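Foro Ralura › Taller y trastero › Orden y almacenaje

Tema: ¿Cajón de chapa para los trastos sueltos, sí o no?

skevell_88
Buenas a todos. Llevo desde mayo intentando poner orden en el garaje y me he atascado con lo de siempre: las cosas sueltas que no son de ningún sitio. Linternas, juguetes del perro, la cinta métrica, pilas que no sé si están gastadas... Ahora lo tengo todo en cajas de plástico y se me rajan por las esquinas cada invierno. Un compañero del curro me ofrece un cajón metálico de los de paredes inclinadas por 30 euros. ¿Lo cojo? ¿Alguien tiene uno en casa?

Agnes Solheim
Yo tuve uno y lo acabé regalando. Hace un ruido espantoso, cada vez que sueltas una llave dentro se entera todo el edificio. Y pesa lo suyo. Para un garaje yo iría a cajas de tela o a una estantería con bandejas, de verdad te lo digo.

tornillo_suelto
Agnes, ¿cajas de tela en un garaje? En el mío duran un mes, entre la humedad y la grasa. La chapa la limpias con un trapo y a correr. Yo lo cogía sin pensarlo.

Agnes Solheim
Pues en el mío llevan dos años y tan frescas. Será que el tuyo es una cueva :)

Paora R.
Ni para ti ni para ella. El problema del cajón es que acaba siendo un agujero negro: lo que cae al fondo no lo vuelves a ver. A mí me pasó con un juego de llaves Allen, compré otro y luego aparecieron los dos juntos. Si lo coges, que sea bajito y que no lo llenes hasta arriba.

skevell_88
Eso es justo lo que me da miedo, lo del agujero negro. ¿Y las rayas? Porque el que me ofrecen está bastante castigado por dentro y mi mujer ya me ha dicho que parece sacado de un desguace.

Eskil_B
Las rayas dan igual, hombre. Todos los cajones de chapa acaban igual por dentro, a la semana de uso ya están blanquecinos de tanto arrastrar cosas. Yo al principio le ponía una alfombrilla de goma, de esas de cajonera, y se me arrugaba debajo de todo, así que la quité y tan contento. Lo que sí miraría son los bordes – pasa el dedo con cuidado, que hay algunos que cortan.

Y por lo del agujero negro, mi truco es meter pocas cosas y que sean de colores que canten. La linterna negra y amarilla, por ejemplo, la localizo de un vistazo contra el gris, y lo mismo con cualquier cosa naranja.
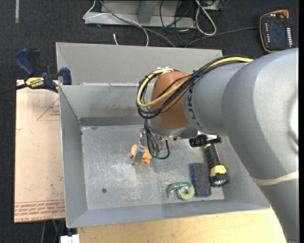
Antes tenía una linterna gris entera y era desesperante, tenía que buscarla con la del móvil, que ya me dirás qué sentido tiene. Desde que la cambié no he vuelto a volcar el cajón en el suelo. Las cosas pequeñas (brocas, tacos, arandelas) ahí no, esas en botes con tapa.

tornillo_suelto
Lo de los botes, amén. Yo uso los del café, 5 en fila y con rotulador por fuera.

Agnes Solheim
Vale, lo de los colores te lo compro. Lo del ruido sigue en pie. A las siete de la mañana buscando la linterna me acuerdo yo de todos vosotros.

Paora R.
Para el ruido, unos tacos de fieltro debajo. Algo hace, tampoco milagros.

skevell_88
Pues me habéis medio convencido. Le voy a ofrecer 25 por lo de las rayas, a ver si cuela. ¿Alguien sabe si se puede colgar de la pared o con ese peso ni lo intento?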